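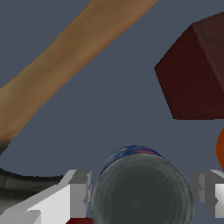 Gillora Fold-Over Card Base Pack, 200 pieces

If you make cards at the kitchen table the way we do, you already know how fast a stack of bases disappears once the stamps come out. The Gillora pack was put together for exactly those afternoons (and for the people who start their holiday thank-you notes a little later than they meant to!). You get 200 bases in one box, already cut and scored, so you can go straight to the fun part.

The paper is a smooth, heavy white that takes dye ink nicely and stands up to a good bit of layering. I have glued three and four layers on the front of mine and they still stand on the mantel without tipping over. Watercolor is another story. A light wash is fine, but if you like a lot of water, please look at our Tirkum pads, which have more tooth and buckle less.

The score line is on the inside. Fold toward it, then run a bone folder down the crease once. Tamás Katona, who teaches our July card class in Werninden, likes to fold ten or so before he starts and keep them under a heavy book while he stamps, and his cards do lie beautifully flat.

Envelopes are sold separately, as many of you make your own. The Gulyás envelopes in ivory or white are the right size, with a little room for a button or a bow.

Item number: 1045
Color: white
Fold: side or top, depending how you turn it
Limit: 2 boxes per order while we restock

Orders placed by 19 December 2020 ship before the holiday break. After that we'll be back at the packing table in the new year, and happy to hear from you.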